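Questions we get about buying a robot arm for the repair bench

I run the refurbishing side at Lurkell, where we take in old office desktops, fix what can be fixed and sell them on. Ever since we put an arm on one of our benches my inbox has been filling up with the same questions from other small shops, so I'm putting my answers in one place. I don't sell these things and I'm only one buyer, so take it all with that in mind!

What did you spend the first money on?

A table. I know, boring. I had a nice sturdy old workbench and assumed we'd bolt the arm to it and get going, but the top had a slight bow and every reach to the far side came out a hair off. We ended up with a slatted aluminum table, and I wish I'd put it in the budget from day one. You can move a fixture along the slots, tighten it down, try it, move it again, and you never have to drill anything. If you're making a spreadsheet right now, put the table on line one.

How much should I set aside for the arm itself?

I'm not going to quote prices, they change too fast and the quote you get depends on who you talk to. What I will say is that the arm was less of our total than I expected. Wiring, gripper fingers, the table, a spare power brick, training time for two of us... it all adds up. My rule now is to get the arm quote, then sit down and list everything that has to touch it before it can do a single job.

Do I have to buy custom fixtures?

We print ours. The shop that quoted us for machined plates (Isuvlow, very nice people) was going to charge for each revision, and we go through a lot of revisions. A printed plate with a square recess for the processor and a slot for a small board does the job fine for us, and when a post turns out to be in the way I change the file and run it again overnight. Budget for filament and for a lot of bad prints. I have a whole box of plates that were wrong by a millimeter or two.
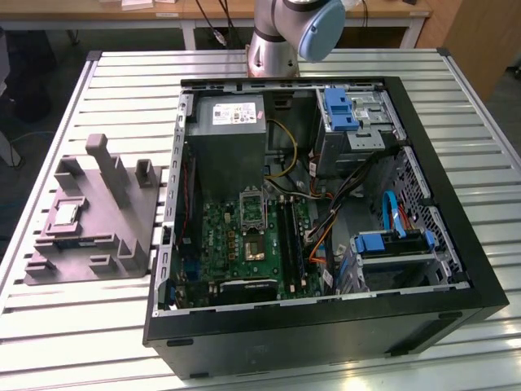 Next on the list is deciding which tasks you're buying for, and please do this before you talk to a salesperson. We wrote down every step of a teardown and rebuild and marked each one as easy, maybe or forget it. Picking up a processor and placing it: maybe. Pushing in a memory stick: maybe, once you've sorted out the force settings. Anything with a loose bundle of power cables flopping across the case: forget it, at least for us, at least this year. A person still does all the cable work here and I've budgeted for that to stay the same.

Can it handle any computer that comes in the door?

Nope. I had 149 towers in the back when we started and I figured we'd run the lot. Then I sorted them by case model and found 83 that were close enough to share a fixture. The rest would have needed their own plates and their own programs, and some of those were one-offs. So sort your stock first. If you don't have a decent pile of the same thing, I'd hold off on buying.

Which brands did you look at?

We got quotes on a Morikawa and a Lillia. Both would have done what we needed. I picked on boring stuff like who would answer the phone in our time zone and how long spare parts take to ship. Ask for that in writing.

New or used?

I looked at used and got nervous. A used arm can be a great deal if you have somebody in the shop who can look after it, and we don't. If you go that way, ask for the running hours. One I looked at had 1832 on it, which didn't sound bad to me, but the seller couldn't tell me what it had been lifting all that time, so I passed.

What did you forget to budget for?

Floor space! The arm sits at the far edge of the table and needs room to swing, and we have desks and cabinets pretty close by. I ended up moving furniture for most of April. Also practice parts. Set aside some dead motherboards and processors that you don't mind wrecking, because bent socket pins are going to happen. I went through way more than I planned, and now I keep 50 junk boards on a shelf just for trying things out.

Would you lease one first?

If I were starting over, probably yes, for a few months. We bought outright because I'm stubborn about monthly payments. Just check whether you can keep your programs when the lease is up. I asked one company and got three different answers.

Can I come see yours?

Sure, mornings are best. Send a note through the contact page and tell me what kind of machines you work on, and bring one along if you can.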